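Contract Timing and Tampering Rules in a Semi-Professional Basketball League
Student project report, Sports Management and Analytics

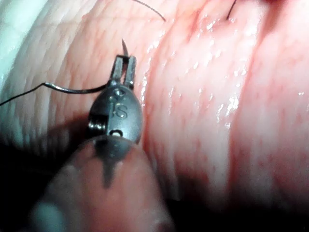
The project examined when player moves in the Homberg regional basketball league were agreed, compared with when the league allowed talks to begin. League rules bar a club from contacting a player under contract elsewhere until the free agency window opens in June. A signing filed minutes after the opening suggests earlier contact but does not prove it. Medical clearance complicates the timing, because a player recovering from surgery cannot be registered until a doctor signs off. An operation that ends with a curved needle and a black suture thread can hold up a contract both sides settled weeks before. Moves of this type were coded separately.

Data

The source was the league's public transaction log, which holds 1042 entries. Renewals, youth registrations and duplicates were removed, leaving 596 moves between clubs. Each entry gives the player's old club, new club, contract length and filing time. Filing times before 25 minutes past the opening were labeled "early." The cutoff was set before the data were sorted.

Method

Early filings were grouped by receiving club and checked against local press reports from the four weeks before the window. A report counted only if it named both the player and the new club. Social media posts were left out - they could not be dated reliably once edited.

Results

Early filings were concentrated in two clubs, Ekau and Fumura. Raptis had few, although it signed players at a similar rate overall. In 5 cases a press report had named the destination before the window opened. None of these led to a penalty in the published rulings.

Limitations

The log records filing, and the date of agreement is not known. Clubs with full-time office staff may simply file faster. Press coverage is also uneven, with the Ekau paper printing far more transfer news than the others. The medical group was too small to test on its own and is reported only in the appendix table.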